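Zamileo Album Reviews: README

Welcome, and thanks for stopping by! Zamileo is a small collection of record reviews, gathered up from a music newsletter that ran for a good long while and then quietly stopped. I always felt bad that the writing was scattered over old mailings, so one December I sat down, put it all into a single folder, and kept going until the thing was more or less tidy.

What's inside

There are 621 reviews, all in English, mostly of guitar records: noise pop, garage, slowcore, a little folk when one of us was in the mood. The shortest runs to 60 words and reads like a postcard. The long ones wander quite a bit, and I have left them wandering. Each review is one row in reviews.csv, with these columns:

review_id – a plain number, never reused
artist – as printed on the sleeve, odd capitals and all
title – the album title, without any "deluxe edition" business
format – LP, EP or cassette
score – 0 to 20, whole numbers only
label – blank if the record was self-released
text – the review itself, with paragraph breaks kept

A word on the scores. We used a scale of 20 because the newsletter started out that way and changing it halfway through would have caused an argument. Please don't convert them to stars and assume they'll line up with anybody else's stars. Our reviewers were generous with debut albums and pretty hard on third ones, and you will see that in the numbers if you go looking.
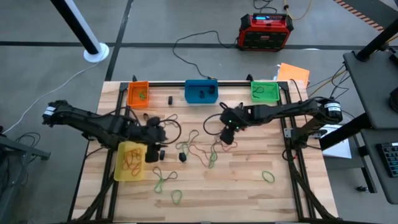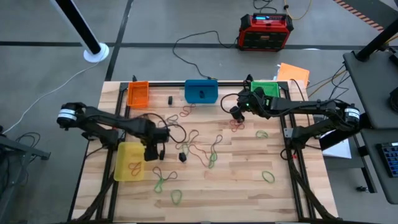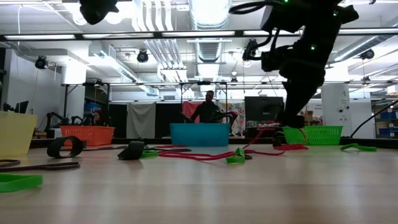
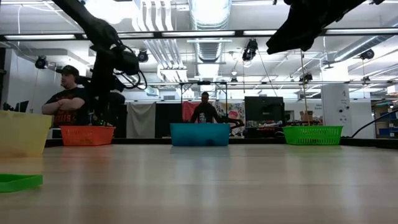 Where the text came from

The reviews come from 3 sources. Most were exported straight from the mailing software. A second batch was typed up from the Poduval zine, a stapled affair we used to hand out at shows, and the typing was done late at night, so expect a few slips. The rest came from the old Fendero message board, where only posts by our own reviewers were kept.

I fixed broken accents and took out the mailing footers. Spelling mistakes in band names were corrected, but grammar was left alone (some of those run-on sentences are half the fun!). Reviewers' names have been removed, and so have email addresses.

Known problems

Split releases are a mess. Some are listed under the first band, some under both with a slash, and I haven't settled on which I like better. The label column is patchy for cassettes. A handful of reviews refer to "last week's record" with no clue which record that was, and I have given up trying to work it out.

Using it

You're welcome to use the reviews for study, teaching or plain old reading. Please credit Zamileo, and don't reprint whole reviews in anything you sell. If you'd like a quick way to browse, the little Zorari script in the tools folder will search by artist or score and print the results in your terminal. It's slow on older laptops – give it a moment.

Corrections are always welcome through the issues page. I go through them on Thursday evenings, usually with a record on, and split releases go to the bottom of the pile.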